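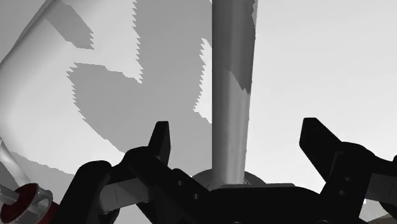

Getting hard water crust off bathroom metal, please help

My bathroom has been losing a war with our water ever since we moved to Clatville in November, and I need advice from people who know minerals better than I do. Every faucet has a white ring at the base, and the towel bar uprights feel like sandpaper. What I want in the end is that plain smooth gray look, like the pole that gets narrower toward the bottom, with soft bands of light and dark on it. Mine look like they were dipped in oatmeal! I tried dish soap and an old toothbrush and got nowhere, then I tried a store paste called Brillix and it left fine scratches on one of the faucets (my fault, I scrubbed like a maniac). The landlord says everything is chrome but he also told us the fan worked, so who knows. Is vinegar safe on this stuff? And how long do I leave it on? I have 3 weeks before my mother-in-law comes and she notices things.

Halima Wanyama
Mar 14, 2018

Muthoni Mfaume

Vinegar, yes, but cut it. I do half plain white vinegar and half warm water, soak a rag, wrap it around the crusty part and walk away for ten minutes or so. Then wipe, rinse really well and dry it with something soft. If there's still crust, do it again instead of leaving it on longer. I once left a rag on overnight at our old place and the finish went cloudy and never came back, so please learn from me. For the ring at the base I use a wooden toothpick after soaking, it gets right down in the groove.

Two more things. Never mix the vinegar with bleach or anything that has bleach in it, the fumes are dangerous. And don't forget the toilet while you're at it, same water, same crust. For the outside and the lid I stick to a damp cloth with a drop of soap. Ours is the same kind of all-white one with an oval lid, and a closed lid like that shows every dried drip.

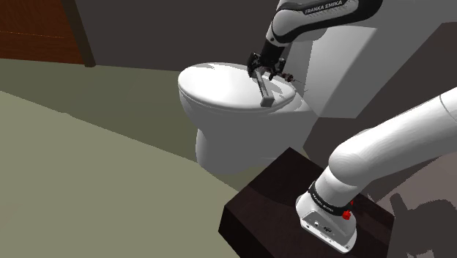 Trefor Yorath

just get a water softener. we put one in and never looked back

Märta Lundgren

A softener is great if you own the place, but Halima said landlord, so I'd skip that one. I agree with Muthoni on the half and half. I'd test a hidden spot first, like the back of the towel bar, in case it's nickel or some coating. The scratches won't come out with vinegar, sorry. What helped me most was boring: I keep a hand towel by the sink and dry the faucet every night before bed. Takes no time at all and the ring hasn't come back.

Related topics
Shower door spots that won't wipe off
Is lemon juice okay on brushed nickel?
Towel bar pulled out of the drywall, now what
Bathroom fan runs but the mirror still fogs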